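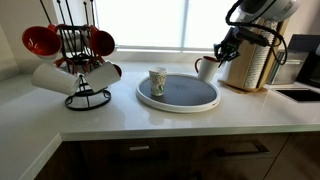 Tutach wrote back to me on the team thread that mugs were a terrible first task and we should've started with blocks like everyone else in the class. So now I'm second-guessing the whole thing and figured I'd ask over here.

Stuck on hanging mugs for a student project, should we switch tasks?

Posted by Pandey

Hi all! I'm in a two-semester robotics class and our team picked "put the mugs away" as our project. One arm, one gripper, one mug tree, and the arm has to pick a mug up off the counter and hang it by the handle. We get graded on how many it hangs out of 100 tries at the demo in March (the attempts get spread over a week, thank goodness).

Picking up is mostly fine. Hanging is awful. The gripper gets the handle close to the wire arm, bumps it, the mug turns a little in the fingers, and from then on the arm thinks the handle is somewhere it isn't. We're training from demonstrations where one of us drives the arm by hand, and so far we have up to 500 of those, depending on how strict you are about the messy ones. I really thought that would be plenty!

Also it does noticeably worse in the morning. Our mugs are white outside and red inside, the counter is white and pretty shiny, and there's a big window right behind it. I can't tell if that's the problem or if I just want it to be the problem, because buying a blind is easier than redoing everything.

So, do we keep going, or listen to my teammate and change to something simpler while there's still time? I'd hate to drop it. My mom already told the whole family about the mug robot.

Marar
Don't switch! We did a dishes project in our club a couple years back and went through this exact sulk in the middle of it.

The thing that jumped out at me is the mug turning in the fingers. I'd look at where you grab it before you look at anything else. If you pinch the rim on one side, the whole mug can pivot around that pinch the second the handle touches something. We had the same trouble and ended up grabbing lower on the body, with some grippy tape on the fingertips (the kind for bike handlebars, cut it small), and the turning mostly went away. It does mean you come in at a different angle and you'll have to redo a bunch of demos. Sorry.

Second thing, go through those demos and be mean about it. Any run where the driver bumped the tree, backed off, and tried three more times, pull it out and look at it on its own. You do want a few recoveries in there, but they should be clean ones, where the person backs up, straightens out, and goes in again. Ours were full of nervous wiggling and guess what the arm learned. It wiggled beautifully.

And check that your tree isn't moving. Ours was a light wire thing and it crept across the counter a tiny bit with every bump. We put museum putty under the base and felt pretty silly about the two weeks before that.

Uteo
blocks are boring, keep the mugs. get a blind

Pandey
Okay the tape is on! And the tree was sliding, I put a pencil mark by the base and it had wandered off by lunch. Ugh. I'm not counting any of this as fixed yet, we've only done a handful of tries.

Marar, on the demos, did you keep all your times of day mixed together or sort them?

Marar
Mixed, on purpose. If nearly all of yours were recorded in the evening, that could be your whole morning problem right there. Before you spend money on a blind, look at what time the files were saved. Then do a batch of 5 or so tries at breakfast time and the same batch after dark, same mug, same starting spot, and compare. It's a small test but you'll get a hint. If mornings still look bad, record a chunk of new demos with the sun coming in and train again with everything together.

For the demo itself I'd ask your instructor whether you get to pick the hour. We never asked, and we got the sunny one.

Pandey
Just checked and yep, almost every file is from after 7 p.m. We all have jobs, lol. I've signed myself up for 2 early mornings and I'm bringing a lot of coffee. Will post numbers when I have them.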